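The dishes are still yours

Feb 3, 2023

Every few months somebody sends me a clip of a robot loading a dishwasher and asks whether I've changed my mind. I have, a little. I used to say household robots were a waste of money. Now I say they are slow, and that slow may be fine for some people.

I ran the kitchen at a care home in Falergate until last September. We put out 200 plates at lunch. A person on the dish line picks up a plate without looking at it, feels that it's greasy, shifts her grip and has the next one in her other hand. Edeltraud Kramer did that job for most of my time there, and I never saw a machine that could have stood in for her past the first rack.

The big conveyor washer was a machine too, of course, and a good one. It worked because we did the hard part for it: scraping, sorting, facing everything the same way. That is how most automation goes. The chore gets cut down to what the machine can manage and a person does the rest.

A home kitchen can't be cut down like that. Plates, pans, lids and mugs all need a different hold, and they all end up on the same few feet of counter. My friend Selim Saraç, who fixes packing lines at Pranwood, says his arms handle one carton size all day and still stop if a flap is up. Give them a lid with a knob on it and he'd be called in.
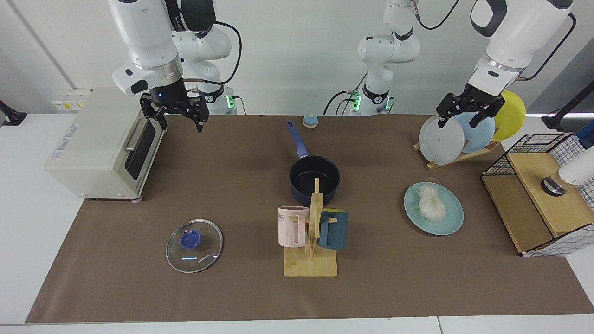
So the fair question is what a slow arm is worth. For a restaurant, nothing yet. For a man of eighty who can't lift a saucepan, an arm that takes an hour to put six things away might be worth a lot – he has the hour. I would want it to fail safely, and I would want the price somewhere near a decent stove. Until then I'd spend the money on a better sink and pay the dish line more.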